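Mikau Kitchen Pack, after a winter of using it
Review by Encarnación Bustamante

I should say up front that I wanted to like this one. I teach an evening class in robot learning at a community workshop, and every year the hardest part for my students is the same: getting enough decent examples for the arm to learn from. We can talk about training all night long, but if the examples are thin or sloppy, the policy that comes out the other end will be sloppy too, and then everybody goes home grumpy. So when Mikau put out a simulated kitchen made just for recording demonstrations, I bought a classroom license in February and we've been living in it ever since.

What you get is a set of 13 kitchens, a white robot arm that's ready to drive, and a recorder that saves every run along with the joint positions and the camera views. You steer with a game controller or a 3D mouse. I tried both. The controller is friendlier for beginners, and the mouse is much nicer once your wrist gets the idea (give it an evening, and please don't judge it on the first ten minutes like I did!).

Setup was painless on my own desktop and a bit of a slog on the two older class laptops, where we had to turn the shadows off before the arm would move smoothly. The manual covers this, but on page 2 of the appendix, and I only found it after I'd already worked it out for myself.

Now, the recording. This is where Mikau earns its price. You press one button to start, one to keep, one to throw away, and the next run loads before you've had a chance to reach for your coffee. I used Drakley for years and I'm still fond of it, but Drakley makes you name every single take, and by the fortieth one you're typing nonsense. With Mikau we set ourselves a goal of 1000 demonstrations over the term. After tossing the fumbles and the ones where somebody wandered off halfway, we had 666 good ones, and I was delighted with that. My best Drakley term didn't come close.

The shuffling is good too. Between runs it can change what's on the counter, where things sit and how the light falls, and you decide how wild it gets. I'd start low. One Sunday I cranked everything to the top and spent the whole afternoon chasing groceries that had been put down in silly places, some of them right at the lip of the counter where a small nudge would send them over. Those runs did end up being useful to the class, but my goodness, they were slow to collect.

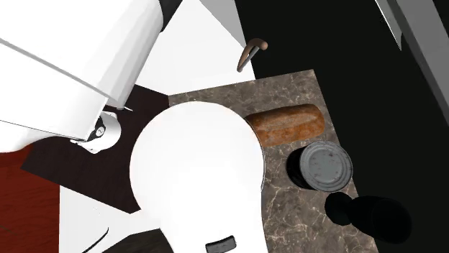 My biggest complaint is the cameras. The overhead views are lovely until the arm moves in, and then you can lose a good part of the counter behind it. You can add a second view, and I'd tell anyone to do that on day one, before recording anything they mean to keep. We didn't, and a whole batch from our first week was hard to learn from. The bright white shell on the arm also washes out under the stronger lights, so turn those down a notch. Dark items have the opposite trouble and sink right into the black past the edge of the counter. I wrote to support about both and got a kind, prompt answer with a settings file attached, which helped with the shell and did very little for the dark things.

A few smaller grumbles. The undo button only goes back one step. Exporting to Ji's format works fine, while exporting to Zeleo drops the notes you've typed, so keep a copy of those somewhere else. And I wish there were a simple way to mark which student made which run, because people have very different habits. One of mine comes in slow and low every time, another swoops, and it would be handy to sort them afterward without the spreadsheet I keep on the side.

Would I buy it again? Yes, and I've already renewed for the fall class. If you're working alone and only need a handful of examples, Drakley is cheaper and will do you fine. For a group that needs a big pile of demonstrations and has only a couple of hours a week to make them, I'd go with Mikau. Get the 3D mouse if you can stretch to it, and set up that second camera first.

Four stars out of five.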